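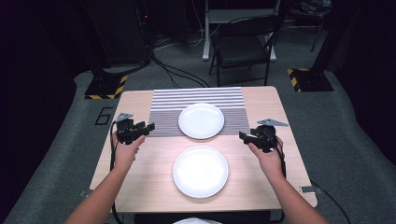

Two plates, one striped mat, two pairs of jaws.

Setting the Table, and Whether You Can Get Out of It Yet

Every few months a reader writes to ask if it is time to stop learning how to do a chore properly, seeing as a machine will shortly be along to do it. The latest letter was from Pilar Domínguez, who has a large family, a small kitchen and 56 dinner plates she inherited from an aunt. She wants to know if she should teach her sons to set a table or simply wait.

Teach the sons, Pilar. But it's a fair question, and plates are a good place to ask it.

A plate is a miserable thing to pick up if you don't have fingertips. It lies flat and has a thin rim that sits close to the table. You and I slide a thumb over the edge, get a finger underneath and think about something else entirely. Jaws have to come at the rim from the side, get one pad above and one below, and squeeze hard enough to hold glaze without skidding off it. Try it at home with a pair of salad tongs. Use a plate you dislike.

The people who work on this often start with a person doing the job with grippers held in the hands, in place of fingers. It's a humbling way to lay a table. I tried something similar in March with two pairs of barbecue tongs and a stopwatch, and one place setting took me 2 minutes. My bare-handed time I will leave out, as it makes the tongs look bad.
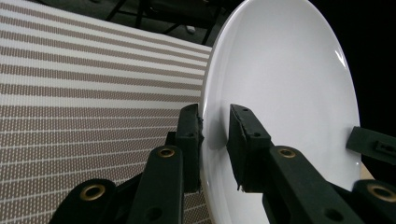
Rim between the pads, plate up on its edge.

What the tongs taught me is useful even if you never intend to own a machine:

Grip the rim, and go in deep. A pinch at the very edge lets the plate swing like a pub sign. An inch further in and it behaves.

Put the mat down first and smooth it. A woven mat has some drag to it, which is a help when you set a plate down and a nuisance when you try to nudge it afterward. Lift and replace. Shoving only brings the mat along.

Keep one plate on bare table until the other is where you want it. Stacking looks efficient until you have to separate two plates with no fingernails.

Dry everything. A damp plate slips from fingers too, as Pilar's sons will eventually demonstrate.

Can you buy the thing that does all this? My neighbor Burgi Auer spent a whole evening assuring me that you could, and sent me three names to prove it. Enow wrote back very politely to say their arm is for workshops and prefers parts that are all the same shape. Jarier will sell you a tabletop model for 600 dollars, which moves foam blocks and should not be introduced to your china. Sollach has a waiting list. I have joined it, partly for you and partly to see who gets to the end first.

The shop floor is further along, as you'd expect. Give a machine the same bracket in the same tray and it will pick up 100 of them before lunch and never once ask about the radio. A kitchen offers it an oval platter, a chipped saucer and a mat some child has folded into a hat.
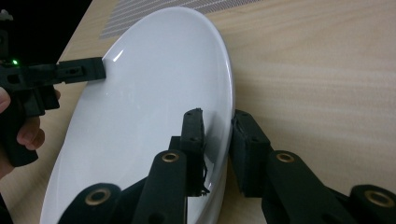

Quiroga, 17 June 2018

Since I wrote the part above, several of you have asked why two grippers should be needed for one plate. Tip a plate up on its edge and you have your answer. Hold it by one side of the rim and the rest of it wants to turn. A second tool laid against the face gives it something to lean on, much as you'd steady a big platter with the flat of your other hand while drying it.

So borrow that one for the drying rack. One hand pinches the rim, the other braces the face, and the plate stays over the bare counter until both hands agree. It works for oven trays and for pot lids with loose knobs – and for glass turntables out of the microwave, which are almost impossible to hold by the edge when your hands are soapy.

As for waiting, my advice stands. A machine that can set one place slowly, with somebody nearby, is a fine thing and I'd happily watch it all afternoon. It won't help with eleven for dinner. Pilar reports that the older boy now does the plates and the younger one does the forks, all on the same side, and that she has stopped correcting him.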